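Home | Files | Notes | Contact

# Cenau clothes-folding set

Folding clothes on a bed, kept by Annelore Haberkorn. 926 clips in all, nearly 300 of them T-shirts.

## Contents

- `tops/` — T-shirts and other tops
- `dark/` — black and dark grey items, harder to label

The quilted bedspread with the 福 characters stays on throughout.

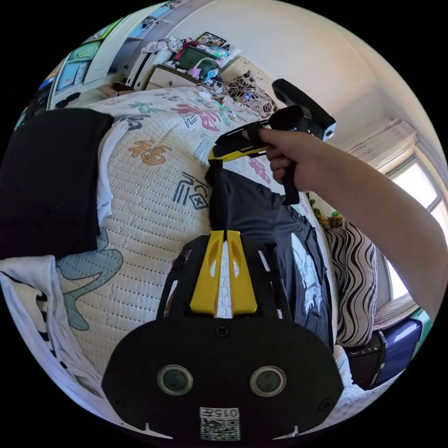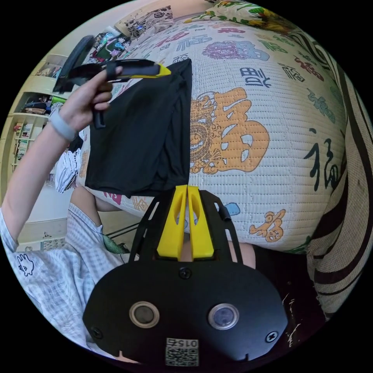
## Known gaps

No socks yet. Svenja Thiele will add them in February. Send label fixes to her.

Contact: Svenja Thiele | Back to top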